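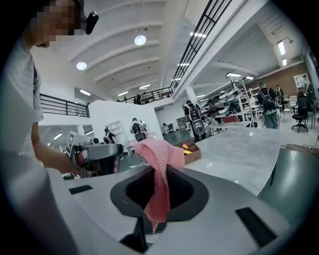 Fig. 4. Pink knitted cloth and small wooden box at the long table.

Section 5: Setting up the table and caring for knitted cloths

Read this section before you lay anything out. The old version of this guide claimed a table could be set up in a couple of minutes by anyone. I have watched people try, and I don't believe it. Allow a proper stretch of time at the start of the session, and more if the cloths have come back from storage in a heap.

5.1 Clearing and wiping the table

1. Take everything off the table, including anything somebody has told you "lives there".
2. Wipe the top with a damp cloth and plain water. Dry it with a second cloth.
3. Run your hand along the rounded edge. A marble pattern hides crumbs and sticky patches very well, so go by touch.
4. Leave the top bare until it feels dry all over.

Note: Sprays sold as "safe for all surfaces" should be tried on the underside first. Agnes Menzies went through 4 of them in July and kept none.

5.2 Laying out a knitted cloth

1. Wash and dry your hands. Take off rings and watches with raised settings.
2. Pick the cloth up in a loose bunch from the middle. Do not pinch a single loop.
3. Carry it over the table and lower it. Don't drag it across.
4. Open the folds from the centre outward with a flat palm.
5. Check the mesh for pulled loops before you go any further.

Caution: Small holes are part of an open knit. Do not "repair" them. If you think a hole is larger than its neighbours, lay the cloth flat over a dark surface and compare. Two cloths were ruined by well-meant darning before this caution was added.

Caution: Never tug a cloth that has caught on something. Hold the fabric on both sides of the snag and ease it back the way it came.

5.3 Placing the small box

1. Set the open wooden box down well in from the edge.
2. Let the contents stand up above the rim if they are taller than the box. Forcing them down splits the joints sooner or later.
3. Keep the box and the cloth a hand's width apart while you work. Rough wood and loose knitting do not get along, whatever the colour chart in the Denham catalogue suggests.

Note: Lining the box with felt is optional. Calum Geddes swears by it. I have seen no difference, apart from the lint.

5.4 Washing and storing

1. Hand wash in cool water with a mild soap. One cloth at a time.
2. Press the water out in a towel. Do not wring.
3. Dry flat, away from direct sun.
4. Fold loosely and store on a shelf. Hanging stretches the mesh.

Note: We get asked about the machine "delicates" cycle a good deal. It may be fine for your cloths at home. It was not fine for ours, and the grey one never recovered its shape.

5.5 If something looks wrong

Cloth won't lie flat: it was probably folded damp. Lay it out again and leave it overnight.

Colour has come off on the table: wipe with cool water straight away and wash that cloth separately from then on.

Box rocks on the table: check underneath for grit before you blame the box.

Questions about replacement cloths go to Javiera Palma. Please bring the cloth with you, as a description over the phone has yet to get anyone the right shade of pink.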